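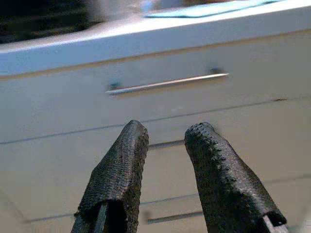

April, gripper notebook, drawer days

OK, back on drawers after way too long fussing with the controller. Goal for this round: decide between the Prarero fingers with the textured sleeves and the bare Carkimik ones before we commit the second arm. Same kitchen cabinet for both, same arm, same wrist camera, same start pose (hand open, pointed at the drawer fronts, upper handle in view above the gap between the fingertips). I did the Prarero set in the morning and the Carkimik set after lunch.

Log says 641 pulls so far on this cabinet, counting the old batch from before the remount. I'm only using today's for the comparison, 189 with the Prareros and the same again with the Carkimiks, because the camera got nudged when we swapped the wrist bracket and I don't trust the old handle poses one bit.

Prarero first. I like them! The bumpy black sleeve grabs the bar handle really well, even when we come in tilted and only catch the rod with one side of the tip. I dropped the closing force by some 20 percent from what we'd been using and it still held through the whole pull. What I don't like is the wear. The sleeve on the right finger is fraying down at the base, little fibers sticking out and the gray metal of the finger showing below it, and on the left one the sleeve parts a bit low down so you can see the metal inside there too. The tips look fine. So I'm guessing it's how we anchor the sleeve and not the handles chewing it up, but that is a guess. I put a dab of glue on the spare pair to see if it behaves any better.

Carkimik: stiffer, quicker to close, and way easier to model, what with no squishy layer. But they slide. You get a decent grasp on the bar, start the pull, and the hand creeps along toward one mounting post until it bumps into it. Eight of those ended with the arm faulting out on side load. With the Prareros I had zero faults, though I did have a few where it closed on nothing and happily pulled air. (We need a check for that. I keep saying so.)

Camera notes, mostly for me. White drawers, white countertop, shiny handle = the detector hates its life. The upper handle is OK, it gets a nice dark underside and the two posts show up dark against the front. The lower handle is the problem: from the start pose it sits between the fingers and partly behind them, and it's soft compared to the upper one. The Camenzind camera is focused too far out for that, or too near, I haven't sorted out which. Also, the countertop edge makes a long shadow line that the edge finder loves to call a drawer seam. I masked the top strip of the image and that helped a lot. Whatever is lying on the counter smears when the arm moves anyway, no loss there.

Tried the Drukolar controller for the last stretch. Smoother start on the pull, and the wrist wobble when it stops is smaller. Didn't change which fingers I prefer.

Where I landed: Prarero on arm two, lower force, glued sleeves. Keep the Carkimiks in the box for the box-lifting stuff, where the sliding won't matter.

To do
- refocus the wrist camera, redo the lower handle
- add the closed-on-nothing check
- order sleeves, two pairs
- look at the frayed one again after the next batch and write down if it's worse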